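About Marnbridge Runners

Hi, I'm Clementina Guerreiro, and I started this club by accident. I'd signed up for a charity 5k with a couple of people from work, we were terrible at it, we had the best morning, and on the drive home Raquel Salgado said "same time Monday?" and I said yes before I'd thought about my knees. So that was the first Marnbridge run. Four of us, one flashlight, and a lot of walking!

These days we're a social running club for people who mostly don't think of themselves as runners. We meet every Monday at 6:30 in the evening by the footbridge, we go out in groups by pace, and everyone who wants to stays on for food afterward. You don't need the shoes or the watch. I ran my whole first winter in a pair of gardening pants (navy, very baggy, would not recommend in the rain).

What a Monday looks like

There are three groups. Anju Chaudhary takes the beginners, and she's wonderful with anyone who is nervous, partly because she was so nervous herself that she sat in her car through her first two sessions. Jhun Belmonte leads the middle group along the river and back through the park, with a stop at the top of Saxena Hill so we can all pretend to look at the view. The quick ones go with Raquel, and I'm told it's lovely up there. I have never seen it.

We sing sometimes. We've been known to dance at crosswalks. Jhun has a speaker clipped to his backpack and his taste is pure wedding disco, so if that's going to bother you, try the quick group! 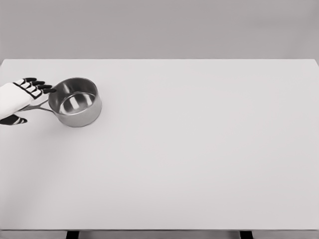 Food is a big part of the club and I won't pretend otherwise. Rosário Frade runs the soup side of things, and it grew out of one thermos she brought along on a horrible sleety night when half of us were ready to quit. Now there's a rota, a spice box, and a fairly heated debate every fall over lentil versus chicken. A little stainless steel saucepan like the one in the picture will do you a nice supper for one after a run, and Rosário's recipe sheet has single-portion versions for exactly that, but on club nights she cooks in something closer to a bathtub. Bring a mug. Bring a spoon too, we never have enough spoons.

The Flindier Color Dash

Our big day of the year is in July. The Flindier Color Dash is a 5k with powder paint, tutus, a brass band at the halfway point and a finish line that takes me an hour to get out of my ears. The first year we hoped for 500 people and got 800, and I cried on a traffic cone. Last summer 1,724 of you crossed the line, including a man dressed as a lobster and a whole row of grandmothers holding hands. I'm still buzzing from it, and my bathtub is still faintly pink.

The entry money pays for our beginner course, so that stays free for everyone who joins. It also buys reflective vests, first aid training for the group leaders, and the odd pair of shoes for someone who needs them (ask Anju, she's very discreet).

Wear white if you want the colors to show. Wear sunglasses whatever you do. And please leave the good sneakers at home, I've had letters.

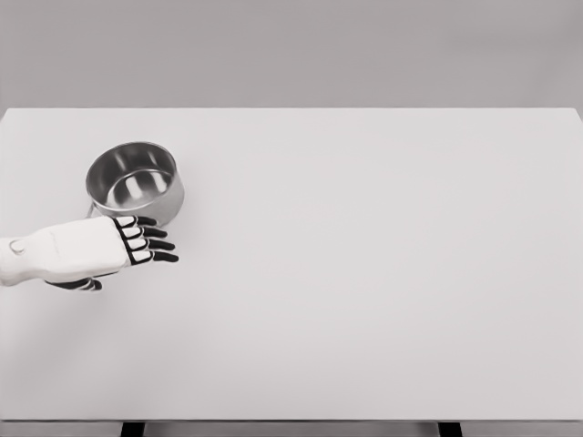 Come and join us

You have to be 21 to stay for the bar part of the evening, but the run and the soup are for all ages, and kids under 12 need a grown-up jogging with them. Your first three Mondays are free. After that it's a small yearly membership, which you can sort out with Raquel at the footbridge or through the form on our Join page.

If you're coming by bus, get off at Gresix Street and walk toward the water. Look for the orange hats and the man with the disco. Come say hi to me first and I'll find you a group, and if you only want to walk this week, great, I'll probably walk with you.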